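The Trudeck is our compact cassette and vinyl-rip station, and it's the piece of gear we get the most excited emails about. If you've got a shoebox of demo tapes, a stack of mixtapes from high school or a few live bootlegs that never made it to streaming, it'll turn them into files you can play on your phone, and it'll do it with the hiss and warmth left in if that's how you like them.

We started building it under the Stoveo name because we wanted one box for the whole job. Phono stage, tape transport, converter, headphone amp – all in there, all running off a single power supply.

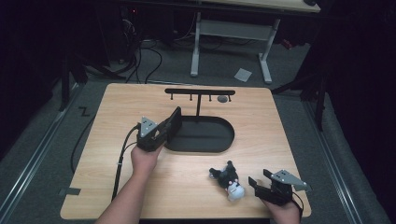 The tape transport is the part we fussed over longest. It has a full-size capstan and a proper pinch roller you can swap yourself with a small Phillips screwdriver, and the azimuth screw sits behind a rubber plug on the front so you can tweak it while the tape is playing. Anyone who's tried to rescue a rehearsal recording made on a wonky four-track will know how much difference that makes! A quarter turn and the cymbals come back.

## What's in the box

- Trudeck unit in grey or dark green
- Power supply with Australian plug
- USB-C cable, braided
- One pair of RCA leads with ground wire
- Spare pinch roller and 3 spare belts
- Printed setup guide (there's a PDF too, but the printed one has the bigger diagrams)

The turntable isn't included. Any deck with a moving magnet cartridge will plug straight in, and if yours has its own preamp there's a switch on the back to skip ours.

## Recording with Ludedix

Every Trudeck comes with a licence for Ludedix, the recording program that goes with it. It runs on Mac, Windows and most flavours of Linux. You press play on the tape, it listens for the gaps, and it cuts the side up into tracks as it goes. It copes well with pop and rock albums and gets a bit muddled by ambient records and live sets where the crowd noise never drops, so for those there's a manual mode where you tap the space bar at each break.

Track names you type in yourself. We tried automatic lookup and it kept guessing wrong on anything released by a small label, and that's most of what our customers are recording, so we took it out and made the typing faster. Tab moves you down the list, and the artist name fills itself in after the first song.

Files save as FLAC, WAV or MP3. You can also save the whole side as one long file, which I do for mixtapes – the joins are half the fun.
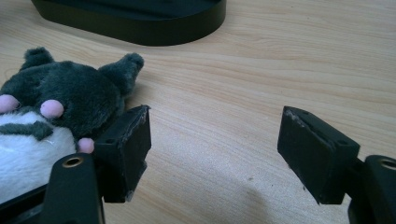
## Specifications

| | |
|---|---|
| Inputs | Phono (moving magnet), line, cassette |
| Outputs | USB-C, line, 6.35 mm headphone |
| Converter | 24-bit, up to 96 kHz |
| Tape types | I, II and IV |
| Speed adjustment | Plus or minus 6 per cent, front dial |
| Internal storage | 50 sides at standard quality |
| Warranty | 3 years, parts and labour |

The internal storage means you can record without a computer nearby. Hit the red button, flip the tape when it's done, then copy everything across later.

## Price and availability

The Trudeck is $1,197 including GST. The next batch ships in July, and both colours are in it. Orders go out in the order they come in, and you can change your colour any time before we pack it. 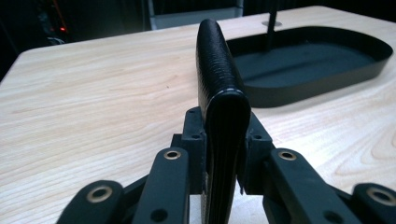
*Black pebbled leather, folded, with a pale stitched seam.*

## Sastry dust cover

The Sastry cover is sold separately and fits both colours. It's a clear hinged lid that lifts off completely if your shelf is too low to open it, and it leaves the azimuth plug and speed dial clear. Wipe it with a damp microfibre cloth and keep window cleaner well away from it.

Belts, rollers and replacement feet are on the spares page.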